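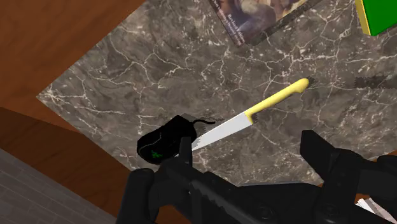

I want to write a few posts on email newsletters for very small firms. I have a repair shop for sewing machines in Clelley, I am no marketing person, and English is my third language. So please read slowly and forgive me.

Home Posts Replies Media Likes

For a long time I put everything on social media and had no mailing list. Then one Wednesday my page was locked by mistake and I could not reach any customer for 5 days. The same week I opened a list.

My first try was bad. I took 600 addresses from old invoices and wanted to write to all of them. Declan Lenihan, who does the books for me, stopped me. These people gave their address for an invoice and had not asked for news from me.

So I began again from zero. A paper card at the counter, one line to sign, and a small box on the website. By April I had 201 names. It is a small number for a company in Brokville, but for my shop it is plenty.
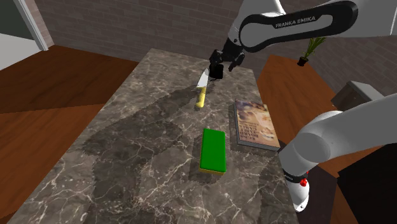
What do I write in it? Mostly the questions I hear at the counter. Which needle for denim, why the thread makes a nest under the cloth, how often to oil. When two people ask me the same thing in one week, it goes in the next letter.

I keep a notebook by the till for this. Before the notebook I was sitting in front of an empty page in the evening and I wrote things like "Autumn is here again". Such a letter is of no use to anybody with a broken machine.

About the subject line. I used to write "Newsletter from the shop". Now I write the problem itself, for example "Your bobbin thread is too loose". More replies come since I do this, and people quote the subject line to me when they come in.

Nilmini Ranasinghe has a fabric stall in Skekport and we exchange now. She writes a short part for my letter, I write one for hers. We never give each other the addresses. She only says to her readers where they can sign up with me, and I do the same for her.

Her letters are much warmer than mine – she writes as she speaks. I tried to copy this and a customer asked me if I was ill. So I went back to my dry style, it seems they are used to it. 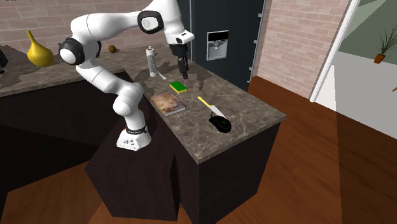

A question I got by message: how often should a small shop send a newsletter?

I send mine every 2 weeks. Every week was too much work for me, and with once a month some people forgot that they had signed up and wrote to ask who I am.

For sending I use a simple tool, Amrani, the smallest plan. I do not use the nice templates. Plain text, one photo at most, my phone number at the end. On an old phone it opens quickly, and many of my customers have an old phone.

Please put the unsubscribe link where people can see it. In the beginning I had it in very small grey letters and I was a little ashamed when a lady telephoned me to be taken off. I took her off while she was on the line, and next morning I made the letters bigger.

Also, read the letter aloud before you send it. For us who write in a foreign language this is the best check I know. My mistakes with "the" and "a" I still do not hear, but the sentences that are too long, these I hear.

Next letter is on presser feet. If you have one you never understood, send me a photo and I will try to put it in.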